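2021년 11월 29일

아침에 일찍 깼다. 방이 추워서 이불 안에서 한국어 단어를 좀 외우고 나왔다. 오늘 외운 단어는 '준수하다', '누락', '시정 조치'다. 전부 회사에서 쓰는 말이다. 한국에 온 지 두 번째 겨울인데, 시장에서 쓰는 말보다 안전 문서에서 쓰는 말을 나는 더 많이 안다. 그것이 조금 이상하고 조금 자랑스럽다.

오늘은 Relten의 셀 점검을 하는 날이었다. 고순자 선배님과 같이 했다. 선배님은 점검표를 읽고, 나는 보고 대답했다. 원래는 내가 읽고 선배님이 보는 순서였는데, 9월부터 바꾸었다. 선배님 말씀은 이렇다. "읽는 사람은 눈이 종이에 있어요. 새로 온 사람이 기계를 봐야 배워요." 그래서 나는 기계를 본다. 대답은 '예', '아니요', '해당 없음' 세 개만 쓸 수 있다. '괜찮은 것 같습니다'라고 말하면 선배님이 볼펜을 멈추고 나를 기다린다. 오늘은 한 번 그렇게 말했다. 지난번보다 적다.

첫째 항목은 항상 울타리와 문이다. 문을 열고 정지 신호가 들어오는지 확인했다. 둘째는 비상정지 버튼이다. 버튼은 하나씩 누르고, 하나씩 풀고, 그때마다 화면을 읽는다. 나는 이 일을 처음 배울 때 두 개를 같이 눌렀다가 크게 혼났다. 같이 누르면 어느 것이 고장인지 알 수 없다고 하셨다. 맞는 말씀이었고, 지금은 나도 Jomovitz에서 온 실습생에게 똑같이 말한다.

그다음은 티치 모드의 속도다. 우리 규칙은 초당 250밀리미터를 넘지 않는 것이고, 화면에서 숫자를 소리 내어 읽어야 한다. 나는 한국어 숫자를 읽을 때 아직 긴장한다. '이백오십'은 괜찮지만, 어제는 '육'과 '여섯'을 섞어서 썼다.

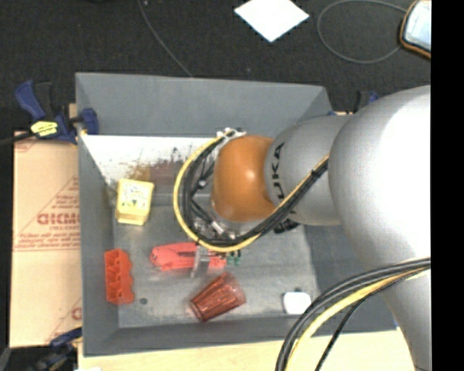 나는 케이블 항목이 제일 어렵다. 규칙 문장은 짧다. "케이블은 손목의 움직임을 방해하지 않고, 걸리거나 눌리지 않아야 한다." 그런데 이 문장을 '예'와 '아니요'로 대답하려면 많이 생각해야 한다. 노란 케이블은 주황색 관절 옆으로 크게 둥글게 나와 있고, 검은 케이블 묶음이 그 안쪽을 같이 따라간다. 이 둥근 여유가 부족하면 손목이 돌 때 당겨지고, 너무 크면 통의 벽에 걸릴 수 있다. 우리 문서에는 얼마나 커야 하는지 숫자가 없다. 나는 선배님께 이것을 물었다. 선배님은 모든 관절의 끝 자세까지 천천히 보내고 눈으로 따라가라고 하셨다. 그래서 그렇게 했다. 울타리 밖에서, 느린 속도로, 한 자세씩. 시간이 오래 걸렸지만 마지막에 '예'라고 크게 대답할 수 있었다. 묶은 끈도 하나씩 보았다. 끈을 너무 세게 조이면 피복이 상한다는 것은 지난 교육에서 배운 내용이다.

통의 고정도 점검표에 있다. 통이 밀리면 로봇이 아는 위치와 진짜 위치가 달라진다. 우리는 파란 손잡이의 클램프로 통을 잡는다. 나는 이것이 임시 방법이라고 생각해서 비고란에 '영구 고정 장치 검토'라고 썼다. 선배님이 읽고 '검토' 뒤에 '요청'을 붙여 주셨다. '검토'만 쓰면 누가 하는지 모르고, '검토 요청'이라고 쓰면 받는 사람이 움직인다고 하셨다. 두 글자 차이인데 뜻이 이렇게 다르다. 수첩에 적어 두었다.

통에 넣는 물건에 대해서도 규칙이 있다. 깨지면 날카로운 조각이 나오는 것은 안 되고, 500그램이 넘는 것도 안 된다. 물건을 바꿀 때는 목록에 이름을 쓴다. 오늘 나는 투명한 붉은색 컵 앞에서 고민했다. 재료를 모르면 넣지 않는 것이 원칙이라서 목록을 찾아보았다. 목록에는 '컵, 빨강'이라고만 있었고 재료 칸이 비어 있었다. 그래서 '아니요'라고 대답했다. 작은 일이지만 오늘의 유일한 '아니요'였다. 선배님은 시정 조치 칸에 '재료 확인 후 기입, 확인 전 사용 중지'라고 쓰고 내 이름을 담당자로 넣으셨다. 아침에 외운 단어가 그 자리에서 나와서 반가웠다.

점심에는 칼국수를 먹었다. Hong의 담당자도 같이 왔는데, 그분은 점검표가 너무 길다고 했다. 항목을 7개로 줄이면 매일 할 수 있고, 지금처럼 길면 사람들이 안 보고 '예'를 쓴다는 의견이었다. 나는 밥을 먹으면서 오래 생각했다. 그분 말도 틀리지 않다. 내 전 직장에서는 진짜로 그런 일이 있었다. 모든 칸에 같은 글씨, 같은 시간. 하지만 짧은 표에서는 컵의 재료 같은 것이 먼저 사라질 것 같다. 매일 하는 짧은 표와 한 달에 한 번 하는 긴 표를 나누면 어떨까. 이 생각을 한국어로 말하고 싶었는데 문장을 만드는 동안 이야기가 김장으로 바뀌었다. 내일 메일로 써서 보내려고 한다.

오후에는 기록을 Brurnent에 입력했다. 사진을 올리는 칸이 또 느렸다. 종이에는 서명이 두 개 필요하고, 날짜를 쓰는 방법도 정해져 있다. 나는 고향의 습관대로 일을 먼저 써서 한 줄을 긋고 다시 썼다. 수정액은 쓰면 안 되고, 틀린 글자가 보이게 한 줄만 긋고 옆에 서명해야 한다. 처음에는 부끄러운 규칙이라고 생각했는데 이제는 마음이 편하다.

퇴근할 때 선배님이 귤을 한 봉지 주셨다. 집에 와서 10분 동안 메일의 첫 문장만 고쳤다. '제안드립니다'와 '제안 드립니다' 중에서 어느 것이 맞는지 내일 선배님께 물어봐야겠다. 컵의 재료도 잊지 말고 구매 담당자에게 전화할 것.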